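# Testing a home robot on bedroom chores

27th March

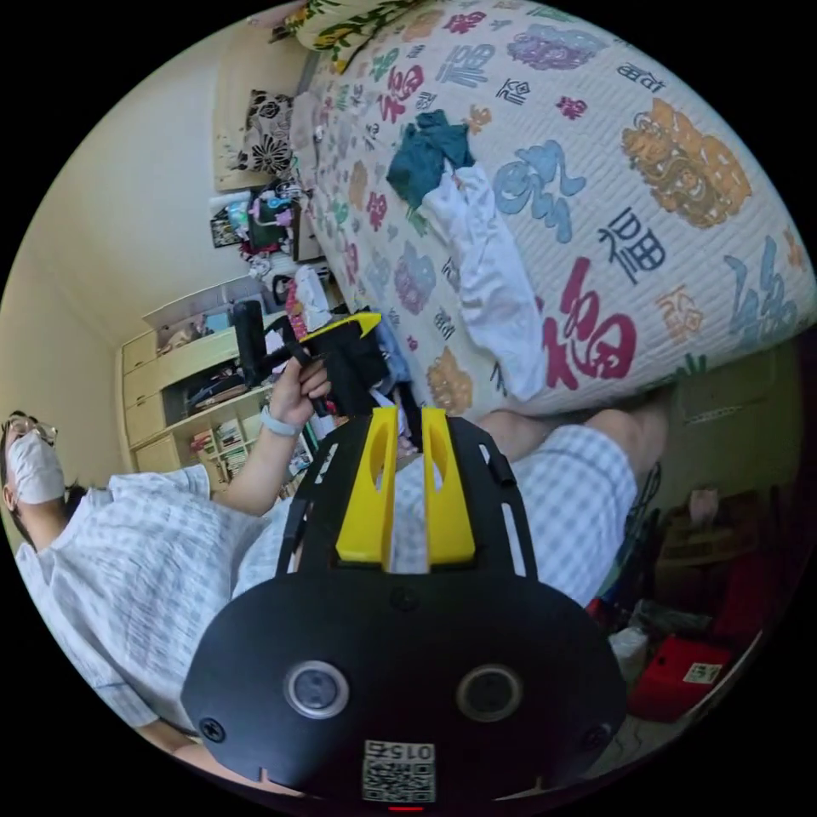

Most of the claims made for household robots come from kitchens. Bedrooms get less attention, though the work is repetitive and a lot of people would gladly hand it over. This guide explains how to run a fair bedroom test with a two-finger machine, and what score to expect.

## What you need

- A robot or arm with a two-finger gripper
- A bed with its normal bedding
- Two or three pieces of clothing, including one long one
- A laundry basket
- A timer and a notebook

Don't tidy first. A bare floor and a flat sheet will give you a result you can't use at home.

## Step 1: Pick up the clothes

Drop the clothes on the bed the way they would land at the end of the day. Ask the machine to move each one to the basket. Count a piece as done only if all of it ends up inside.

Small crumpled items are the easy part. Long garments are harder: the fingers lift one end and the rest drags. In our runs of the Griltness arm, the usual failure was a sleeve left hanging over the rim.

Patterned bedding makes this step harder too. If your bedspread has a busy print, keep it on. The Kokkinos software did well on plain sheets and then tried to pick up a printed flower.

## Step 2: Straighten the bedspread

Pull one corner of the bedspread out of line by a hand's width. The machine should bring it back without moving the pillow. Allow 6 minutes.

A single arm will struggle. It can pull a corner, but it can't hold the other side down. Geert Leemans, who wrote the first version of this test at Werkitz, gives half a point if the corner is back and the middle is wrinkled.

## Step 3: Clear the floor

Put a cardboard box and a plastic bag beside the bed. The machine has to move both to the door. Boxes wider than the finger opening need to be pushed or gripped by a flap. Thin plastic bags are often missed completely, so note whether the machine failed to see the bag or failed to hold it.

## Step 4: Repeat

One good run means very little. We logged 1,000 attempts across the three steps, and 131 of them ended with a person stepping in. Write down each time you help, even if you only nudge something.

## Reading the results

Picking up loose clothes is close to being useful. Making a bed is not, at least with one arm. Floor clearing depends on what is lying there.

Speed is a separate question. Almost every run took longer than doing the job by hand, so record the time but keep it out of the score. If you want to compare machines, use the same clothes and the same bedding throughout. The Uvusow score sheet has a column for each step and a blank one for notes.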